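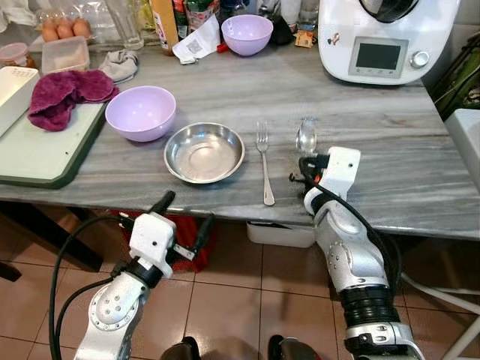 Terville Waterflood Production Logs: README and data card

Posted in: Open Data > Oil & Gas > Production
February | By the Fetevlow data desk

What's in the folder

Daily production and injection records from the Terville field, a mature onshore waterflood that has been producing more water than oil for longer than its operator likes to discuss. Kedudholm ran the field, Fetevlow cleaned up the records, and the spreadsheets they came from have been retired without ceremony.

The release covers 237 wells, producers and injectors together. There are three tables:

wells.csv: one row per well, with type, completion interval, lift method and status
daily.csv: oil, water and gas rates, tubing pressure, hours on
workovers.csv: start, end, job type, and a free-text comment that should be read with patience

Join everything on well_id. Do not join on well_name. Some wells were renamed when they were converted from producers to injectors, some were renamed back, and one pair seems to have swapped names over a long weekend.

Where the numbers come from

Most oil and water rates are allocated, meaning a well was put through the test separator now and then and the field total was shared out in proportion. If you see a rate that holds perfectly steady for weeks and then jumps, the reservoir didn't do that. Somebody ran a test. The column days_since_test tells you how stale each number is, and we'd suggest looking at it before you fit anything with a curve in it.

Injection rates are metered at the wellhead. The meters on the Maluleke pad read high for a stretch and were later replaced. We left the original values in inj_rate and put our best correction in inj_rate_adj. Reasonable people have disagreed about the correction, some of them at length.

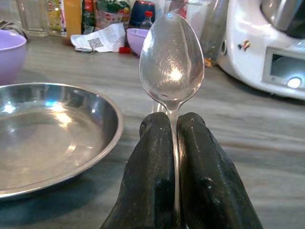 Gas rates are the weakest column in the set. Small volumes went to flare unmetered, and the older entries were filled in from a fixed gas-oil ratio. Rows built that way carry gas_flag = E, for estimated. The field crew had other words for it.

Units and conventions

Liquids are in stock tank barrels per day, gas in thousand standard cubic feet per day, pressures in psig. Days run from 6 a.m. to 6 a.m. local time, so a pump that died at breakfast shows up a day earlier or later than you'd guess, depending on how early you eat.

Blank means not recorded. Zero means zero, except in tubing pressure, where it usually means the gauge was off for repair. We converted the ones we could prove.

Known problems

- 572 rows in daily.csv have hours_on greater than 24. We kept them, flagged, as a tribute to the work ethic of the Terville night shift.
- Workover comments use local shorthand. POOH is a real oilfield term (pull out of hole) and should not be filtered as profanity, which is what happened in version 1.
- Shut-in wells sometimes keep reporting a small rate. Check status first.
- Well locations are shifted by a constant offset. Distances between wells are correct; please don't try to drive there.

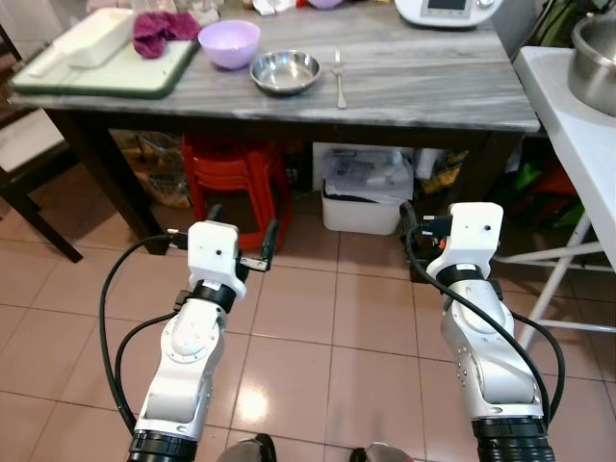 Suggested uses

Decline curve work, injector-producer connectivity, spotting failing pumps from rate and pressure together, and teaching new engineers to distrust a smooth line. It's a poor choice for reserves booking, and we say so here in case anybody's lawyer is reading.

If you train a model, split by well or by time. A random row split will give you a lovely score and a model that has memorized the allocation spreadsheet.

Changes in version 2

Fixed the profanity filter. Added days_since_test. Removed a duplicate of the Maluleke pad that had been quietly doubling its output and making everyone very happy.

License and contact

Free for research and teaching, with credit to Kedudholm and Fetevlow. Commercial users should ask first. Report errors through the issue tracker, with the well_id and the row; "the data looks weird" has been received and noted.

Last updated: February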